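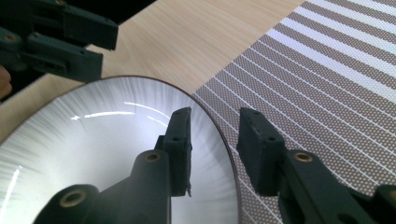
Rectangular finger pads with a slightly rough, textured surface, at the rim of a plate.

Cludach Paired Hand-Held Grippers

Cludach is a set of 2 hand-held grippers for recording two-handed table work. The operator does the task with a gripper in each hand, and the recordings are used to train a robot policy. Labs using it for the Nedness table-setting method can order the set with or without the stand kit.

Finger pads are replaceable and sold in packs of 16. Check the lower edge of each pad for fraying before a long session.

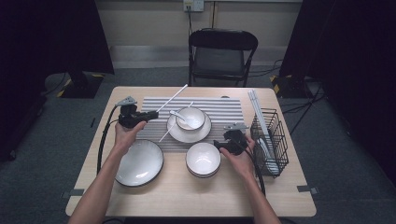 Both grippers in use at a table with plates, bowls, chopsticks and a wire basket.

Method and result

The Nedness method trains on full demonstrations, with no hand labelling of steps. In our November trial the training set was 4000 demonstrations of laying and clearing a place setting. The policy finished 70 per cent of its test runs without help. Most failures came at thin rims and at chopsticks lying flat on the mat. Changing the colour of the mat made little difference.
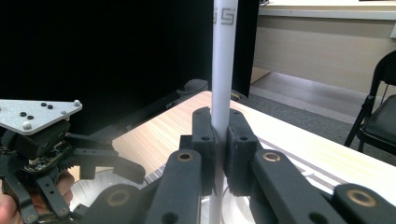 Pads closed on a white tube, with the second gripper held to the left.

Ordering

The set ships with both grippers, one pack of pads and a hex key. Cables are sold separately. The Butkienė mounting plate fits the current model only. Replacement linkages are stocked at our Ikia warehouse and go out with the next regular shipment.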